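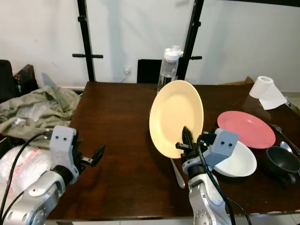
Setting and Clearing: Does Plate Color Change How Fast a Table Gets Done?
Bohdana Sirko, Octavian Pop and Smaranda Stoica
Advisor: Rochelle Pryor

Why we picked this

All three of us have worked in the dining room at Unen, and we kept arguing over whether mixed dishes slow people down. When every plate is white you grab from the stack and go. When the plates are pink, yellow and gray, people stop and think about who gets which (Octavian once swapped the same two bowls twice before lunch!). So we decided to time it.

What we used

We worked on a dark brown wooden table, which turned out to be a great choice, as pale dishes stand out on it so well. The mixed set had pale yellow and coral-pink plates, white bowls and dark gray bowls, plus metal flatware. The plain set was all white and came from the Sesau thrift store. We spent January borrowing, washing and sorting, and Bohdana wrote the timing sheet, which we named Jitaru after her grandmother's village.

How a trial went

Dishes started in a pile at one end. The person laid out places for four, called "set," then cleared everything back into the pile. We noted both times and any dish that got moved after it was put down. We called those second thoughts, and they were our favorite part to record. Over the whole project we logged 1,146 placements.

What we found

Setting took longer with the mixed set, and clearing took the same time with either one. We loved this result! The extra time was nearly all second thoughts, and most of those involved bowls. People wanted a dark bowl with the yellow plate, then changed their minds once the pink one was down next to it. Flatware hardly ever got moved, except when somebody put a plate down on top of it and had to slide it out.

Problems

Our first timing sheet had no column for dropped items, so 3 early trials had to be run again. We also only tested people we know, and most of them set tables at work.

Next steps

Vernon Marchand at Binduvetti has offered us a longer table, and we want to try places for eight. Smaranda would also like to add cups.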